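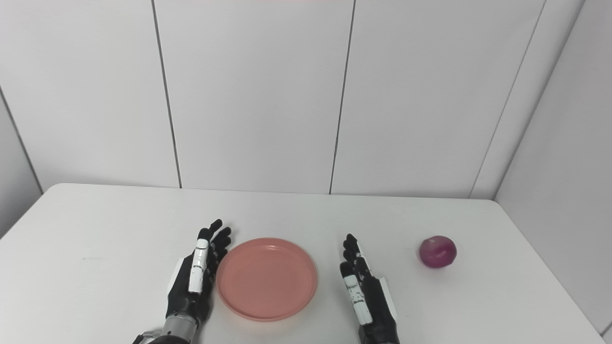
One red onion, one pink plate

Print | E-mail

8/9/26
By Usha Alva

Went to the allotment meeting at Tirnham after all. Arlindo Mendonça gave his talk on storing onions through the winter and I came away believing about half of it. He says never wash them, never stack them, and turn them every 4 days. Every four days! I have kept onions in a box under the stairs for 23 years and turned them when I fell over them.

He also swears by planting to the moon. I asked whether he had ever planted a row at the wrong time to compare. He had not. Radosław laughed, then bought 50 sets off him anyway.

The new red variety everyone is on about is called Varma. The leaflet says it will keep until December "with no loss of flavour", which I should like to see, as red ones have always gone soft on me well before the brown. Over 100 people have put their names down, according to the leaflet, and the leaflet is written by whoever sells them. 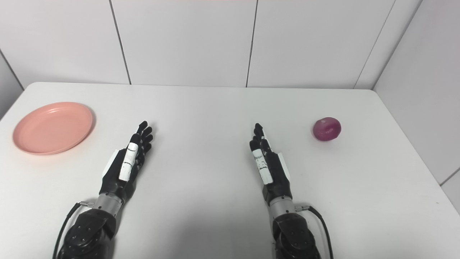
Plate on the left, onion on the right

Rain from two o'clock. Did not lift the last row. The necks have gone over but the skins still feel thin to me, and Yung-ching's advice to bend them all flat by hand sounds like a good way to let the rot in. Will leave them until it dries up.

Soup for supper, too much pepper. Must ring Pruredcombe about the netting, third time now.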